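Pratel Robotics Software Group
@pratel_software
March 2019

1/8
The Pratel software group has released version 2 of its planning and control package for two-armed household robots. This thread sets out the main changes for partner sites at Hakthorpe and Diekmann, and for anyone else building on the code.

2/8
Grasping of soft items. Until now the planner treated a cushion as a rigid box with fixed sides. Lutz Fuchs has replaced the box with a coarse mesh whose edges may move inwards under load. The target distance between the hands is now a range, and the controller chooses within it.

3/8
Two-handed control. Both arms now follow one shared path, defined at the middle of the held object. Each wrist receives its own correction at every control step. Should one arm reach a joint limit, the other slows to match it. The previous release stopped both arms and reported a fault.

4/8
Perception. Pale upholstery remains difficult for our depth pipeline, particularly where a seat and a backrest meet in the same colour. Yee-man Kao has retrained the segmentation model on 2,228 labelled views of living-room furniture. Buttons and seams in the fabric are now kept as features. The older filter removed them as noise.

5/8
Self-masking. When the robot looks down, its own forearms and feet enter the view and were sometimes added to the obstacle map. The new mask is drawn from the joint readings and applied before the map is updated. Sites with altered wrist mounts must supply their own geometry file. Instructions are in the wrist section of the manual.

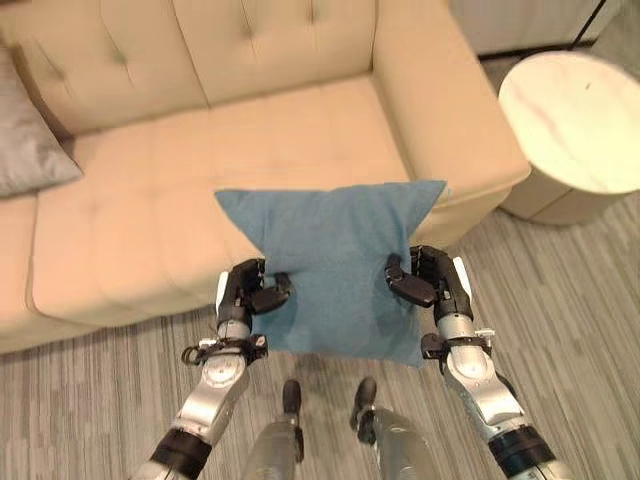
6/8
Logging and replay. The Waltis viewer now opens hand, arm and head camera records on a single timeline. An operator may pause at any control step and read the planned and measured hand positions next to each other. Anas Khoury maintains the viewer and will accept reports through the usual tracker.

7/8
Known problems. Placement on a seat is less well supported than grasping. The planner does not yet model how a soft item settles after release, and the final orientation may differ from the one requested. Leonie Böttcher is leading this work, with a first version planned for November.

8/8
Partner sites should keep a copy of their present settings before installing, as the names of 2 configuration files have changed. Questions on the release should be sent to Mareike Voß at the software desk. The full change list is on the project page.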